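Boards > Around the House > Worktops, Tables and Surfaces > Shiny black board, keep or swap?

Shiny black board, keep or swap?

anjani_k
29 Oct 2025
Hi all, after some opinions before I spend any more money. I've had this black board on top of a white panel as my work surface since February and I love the look of it, but it's driving me up the wall with smears. I keep my steel cup on it all day, and every time I put it down I worry about scratches or rings. It came from Hillitz, the sticker's long gone and I can't remember what it's made of. Glossy is all I can tell you! 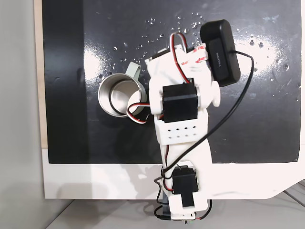
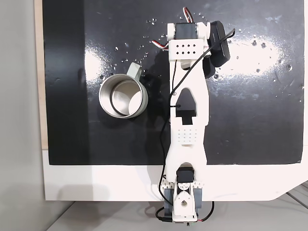 Re: Shiny black board, keep or swap?

Hrvoje_M
Keep it. I had a black gloss table for years and you stop seeing the smears after a bit. Damp microfibre, then a dry one, two minutes. Don't use kitchen roll, it drags.

marmalade_pete
Swap it, sorry. Gloss black is the worst colour for anything you use every day. Dust, crumbs, fingerprints, the lot. I went matt grey (Dulen, the 18 mm one) and I wipe it when I remember, so not often.

anjani_k
Ha, I do like the matt ones, but isn't that a lot thicker? Mine has to sit on the white panel and I don't want it so high that my elbows end up round my ears.

marmalade_pete
It's chunky, yes. They might do a thinner one, I never looked.

tolly191
Whatever you do, get something under that cup! Steel on gloss is fine until there's one bit of grit on the bottom and then you've got a lovely curved scratch that catches the light forever. Ask me how I know. Felt coaster, cork coaster, even a folded tea towel.

Hrvoje_M
Not cork on gloss, it sheds. And I put a steel cup straight down on mine every morning with no bother at all. Lift it, don't slide it.

tolly191
Well mine never shed in all the time I've had it, so we'll have to differ on that. Nobody lifts it every time, not when they're half asleep.

beck_in_the_box
Has anyone tried the Bamonus polish? A friend swears by it, but the bottle says "all surfaces" and that always makes me nervous. If you don't know what the board is made of I'd try it on the underside first.

anjani_k
I've got half a bottle of the Csonka stuff under the sink, is that the same sort of thing?

beck_in_the_box
Think that one's got wax in it? I'd leave it alone, you'll only get more smears.

anjani_k
Right, felt coaster ordered and I'll do the two cloths thing for a couple of weeks. Pete, could you measure how high yours sits off the table when you get a chance?

marmalade_pete
Will do, it's buried under paperwork at the moment. Give me till the weekend.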